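Docs Data Tools Changelog Contact

Data > Manipulation > Kassab > README

# Kassab: two-hand box handling demonstrations

Version of February 21, 2022. Maintained by Joelle Boutros and Khải Mai.

## Summary

Kassab holds 889 demonstrations recorded with hand-held grippers. Each one covers a short tabletop task with cardboard boxes and everyday packaged goods. The set is meant for training imitation policies that map wrist camera video to gripper pose and opening width.

## Contents

- `box/` - 700 episodes, lifting, turning and placing boxes
- `pack/` - 189 episodes, moving goods into or next to an open box
- `calib/` - lens and time offset files, one per gripper
- `splits/` - train and held-out lists, plain text

600 of the `box/` episodes are in the train list. The other 100 are held out. `pack/` has no split yet.

## Recording

Each gripper carries its own fisheye camera. Video is stored uncropped, with the dark rim left in. Crop or mask it in your loader, and do not rectify before computing poses - the pose files assume the raw lens model.

Left and right streams are saved as separate files and matched by timestamp. Background people and furniture are not masked out of the video. Layout of goods on the table changes between episodes and is not logged.

## Known problems

- 8 episodes in `box/` have a dropped right stream. They are listed in `splits/bad.txt`.
- Opening width drifts in long episodes. Zero it from the first closed-finger reading.
- Pose tracking is weaker when a large box face fills the view.
- Task labels were written by two people and differ in wording. `pack/` labels from August use the older verb list.

## Loading

Run `kassab_index.py` on the root folder before first use. It writes one index file and skips anything in `bad.txt`. The Brona loader reads this index directly. Older Udness scripts need the `--flat` option.

## Sample views 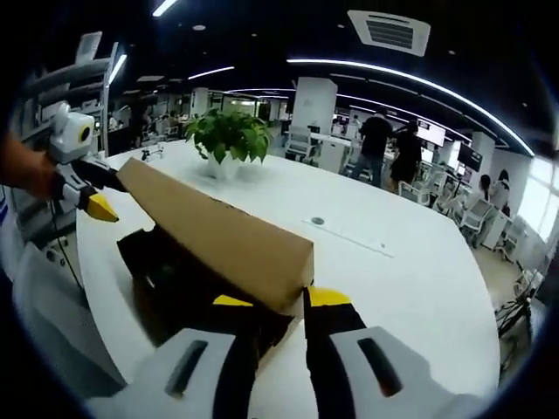

Cardboard box and yellow-tipped gripper fingers, in both views.
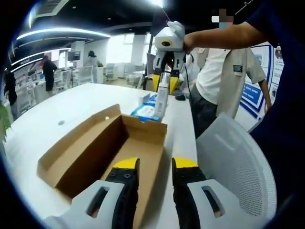
## Notes from users

Elie Karaki: We trained on `box/` only and got poor results on open boxes until we stopped mixing left and right streams in one batch. Could the index carry a hand field? At the moment I parse it from the file name, and that breaks with `--flat`.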